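핸드 그리퍼 작업 수칙집 Hestgate 조작 수집 지침 3판 사용 후기

양손에 핸드 그리퍼를 들고 가전을 조작하는 작업을 맡으면서 수칙집을 하나 정해 따를 필요가 생겼다. 사람마다 문을 여는 방식이 다르고 마커를 가리는 버릇도 달라서, 같은 과제인데 기록끼리 비교가 안 되는 일이 잦았다. 팀에서 고른 것이 Hestgate의 조작 수집 지침 3판이다. 본문 90쪽에 부록이 따로 있고, 점검 항목은 200개다. 3주 동안 전자레인지 과제에 적용해 보고 적는다.
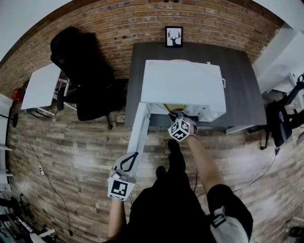

읽는 시간 4분

지침은 크게 작업 공간, 장비 착용, 동작, 기록 보관의 네 장으로 나뉜다. 우리가 주로 쓴 것은 앞의 세 장이다. 기록 보관 장은 Sembiring 저장 서버를 쓰는 조직을 전제로 쓰여 있어서 우리 환경에는 맞지 않았다. 파일 이름 규칙만 가져왔다.

작업 공간 장은 무난하다. 대상 물체를 책상 어디에 둘지, 작업자가 설 자리를 어떻게 표시할지, 통로와 케이블을 어떻게 다룰지가 순서대로 나온다. 케이블 항목은 엄격한 편이다. 작업자가 발을 옮기는 범위 안으로 선이 지나가면 시작 전에 벽 쪽으로 빼거나 덮개를 씌우라고 되어 있다. 멀티탭은 발이 닿지 않는 곳에 두고 위치를 배치도에 적는다. 처음에는 번거로웠는데 배치도를 한 장 만들어 두니 다음부터는 확인만 하면 됐다. 벽과 바닥의 재질, 조명 위치까지 적게 한 것은 나중에 기록을 고를 때 쓸모가 있었다.

아쉬운 점은 책상 높이 기준이다. 작업면 높이를 하나의 값으로만 정해 놓아 키가 작은 작업자는 팔꿈치를 들고 일하게 된다. 같은 회사의 이전 판에는 범위로 적혀 있었다고 들었다. 우리는 이 항목만 따르지 않고 작업자별로 맞췄다.

장비 착용 장은 짧고 명확하다. 손목 끈을 먼저 채우고 그리퍼를 잡는다. 마커 큐브는 면이 긁히거나 들뜨면 그날 바로 교체한다. 소매는 큐브 쪽으로 흘러내리지 않게 정리한다. 그리퍼에서 나오는 케이블은 팔을 끝까지 뻗었을 때 당기지 않을 만큼 여유를 두되, 발밑에 고리가 생기지 않게 한다. 마지막 항목은 두 조건이 서로 부딪칠 때가 있다. 양손을 번갈아 쓰는 과제에서는 여유를 줄이면 당기고 늘리면 바닥에 쌓인다. 지침에는 어느 쪽이 우선인지 나오지 않는다.

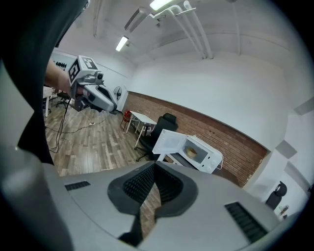
문을 연 전자레인지와 반대쪽 손의 그리퍼. 큐브에 마커 면 두 개가 보인다.

동작 장이 이 지침의 핵심이고, 값을 한다고 느낀 부분도 여기다. 여닫는 문이 달린 가전은 따로 한 절로 묶여 있다. 요점만 옮기면 이렇다.

문을 잡는 손과 안쪽에 들어가는 손을 시작 전에 정하고 중간에 바꾸지 않는다.
문은 끝까지 연 다음 손을 넣는다.
문을 받치는 손은 경첩에서 먼 쪽을 누르고, 안쪽 손이 완전히 나온 뒤에 뗀다.
그릇은 가장자리를 잡는다. 바닥을 긁어 올리지 않는다.
그릇이 기울면 들지 말고 제자리에 놓은 뒤 다시 잡는다.
가열 기능은 쓰지 않는다.

Abdul-Rahman Dramani가 첫 주에 이 절을 그대로 따라 해 보고 문을 받치는 손의 규칙이 가장 도움이 됐다고 했다. 나도 같은 의견이다. 전에는 문을 한 번 열고 손을 놓는 사람이 많았고, 안쪽 손이 문 모서리에 걸리는 일이 있었다. 다만 왼손잡이 작업자에 대한 설명이 없다. 문이 왼쪽으로 열리는 기종이면 왼손이 문을 맡는 것이 자연스럽지만, 왼손이 더 정밀한 사람에게는 불편하다. 부록의 예시도 전부 오른손이 안쪽으로 들어간다.

다시 잡기 규칙에도 보완이 필요하다. 몇 번까지 허용하는지 적혀 있지 않아 작업자마다 해석이 갈렸다. Zyanya Trujillo가 세 번으로 제한하자고 했고, 그 뒤로는 세 번을 넘기면 실패로 표시하고 처음부터 다시 한다.

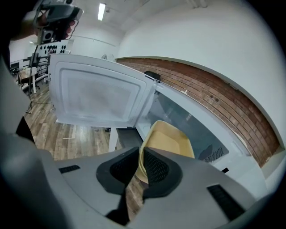 노란 플라스틱 그릇과 그리퍼 손가락. 그릇이 안에서 기울어 있다.

비교를 위해 Flunby의 무료 점검표도 같이 써 봤다. 항목이 적어서 읽기는 빠르지만 두 손을 쓰는 과제를 거의 다루지 않는다. 한 손으로 물건을 집어 옮기는 일만 한다면 Flunby로 충분하다. 문이나 서랍처럼 한 손이 계속 붙들고 있어야 하는 대상이 있으면 Hestgate 쪽이 낫다.

가격은 한 부에 280유로이고 조직 안에서는 복사해 쓸 수 있다. 점검 항목 파일이 표 형식으로 따라오는데 항목 번호가 본문과 어긋나는 곳이 몇 군데 있다. 판매처인 Westatcombe에 문의했더니 정오표를 보내 주었다. 구입할 때 함께 요청하는 것이 좋다.

번역 상태는 보통이다. "권장"과 "필수"가 섞여 쓰인 문단이 있어 원문을 같이 봐야 했다. 특히 케이블 항목은 원문에서 필수인데 번역본에는 권장으로 되어 있다.

좋았던 점: 문 여닫기 절, 마커 관리 기준, 배치도 양식
아쉬운 점: 고정된 책상 높이, 왼손잡이 설명 없음, 다시 잡기 횟수 기준 없음, 번역

양손 과제를 여러 사람이 나눠 하는 팀이라면 살 만하다. 혼자 작업한다면 동작 장 때문에 이 금액을 낼 것까지는 없다고 본다. 서랍 과제에 적용한 결과는 따로 올리겠다.

작성일 2019년 11월 7일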